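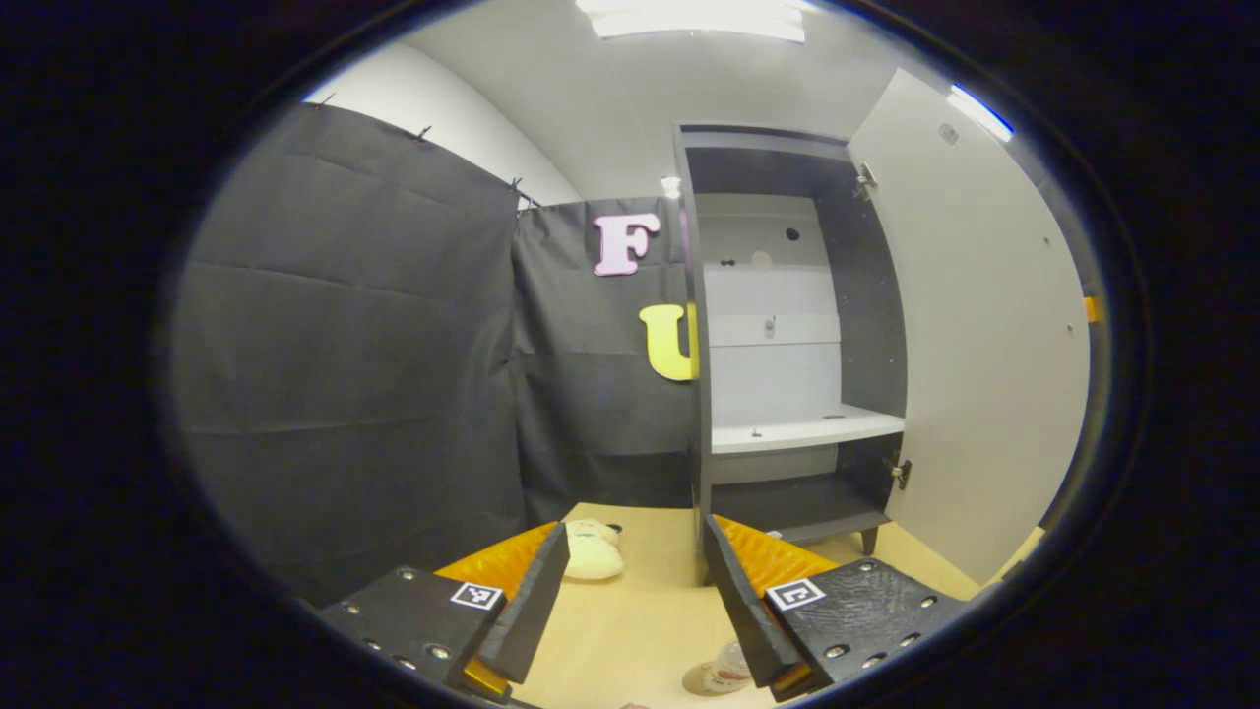 3.2 Storage furniture and reach

Households in the Wallska sample kept everyday goods in two kinds of unit: open shelving and closed cabinets with hinged doors. Following Nasr, we treat the door as part of the storage volume, as its swing claims floor area that cannot be used for anything else. Door swing was recorded at full opening. Shelf height was measured from the finished floor to the upper face of the board.

Of the 150 dwellings visited, 118 had at least one closed cabinet placed next to a work surface. In 72 of these the door opened towards the surface and narrowed the standing space in front of it. Residents in the Radwan blocks, where kitchens are narrower, more often left doors open during a task. The Stolline blocks showed no clear pattern.
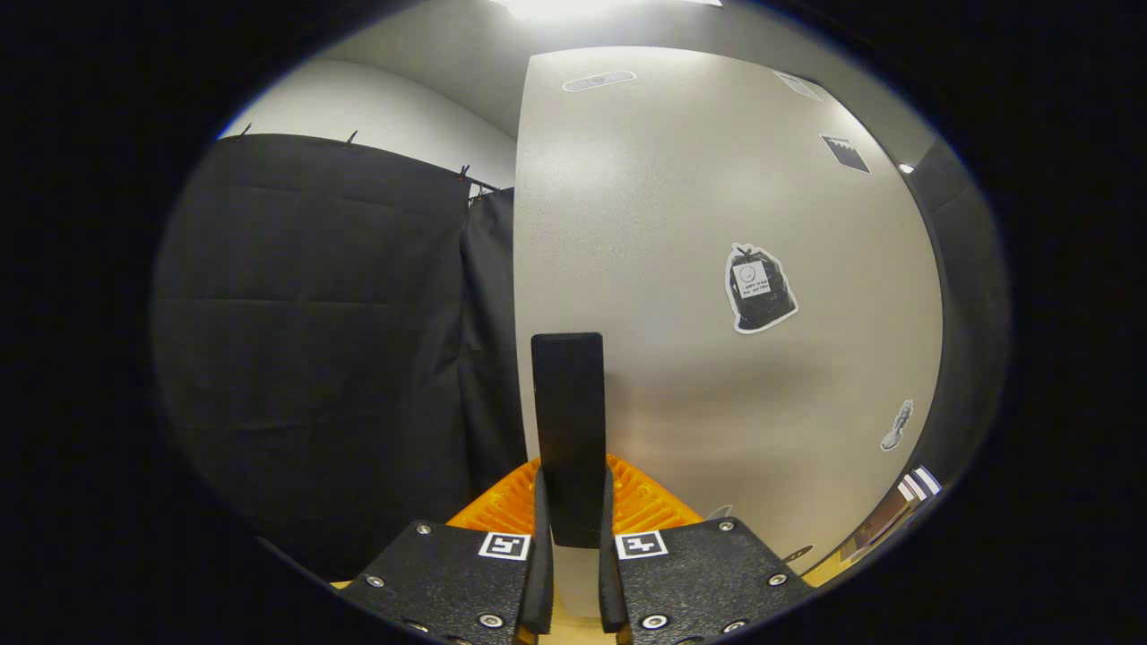

Figure 4. Gripper in front of a black curtain and a gray panel with stickers.

Goods used daily were stored between hip and shoulder height in both groups. Items placed lower were mostly cleaning products and spare linen. We excluded 12 dwellings from the reach analysis, where the cabinets had been moved between the first and second visit. Depth of shelf had a weaker effect than height and is treated in Section 3.4.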